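Saturday, Fenar grip, pad set 12

New ribbed magenta pads are on and I love them already. Gap is wide open for the bottle test at the table.

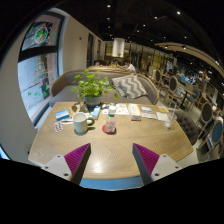
Embridge bench wrote back that their ribs went shiny after 300 grips, so check ours at 67.

Going low on the bottle next!
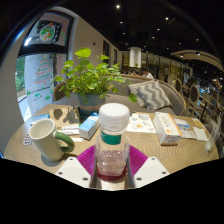

Bottle between the pads, held at the base.

Screws: three per plate, snug, no glue. Want to try
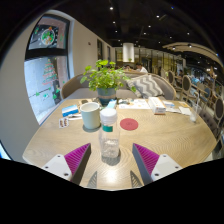 softer ribs after that, and print the Tirkville plates again with a bit more angle.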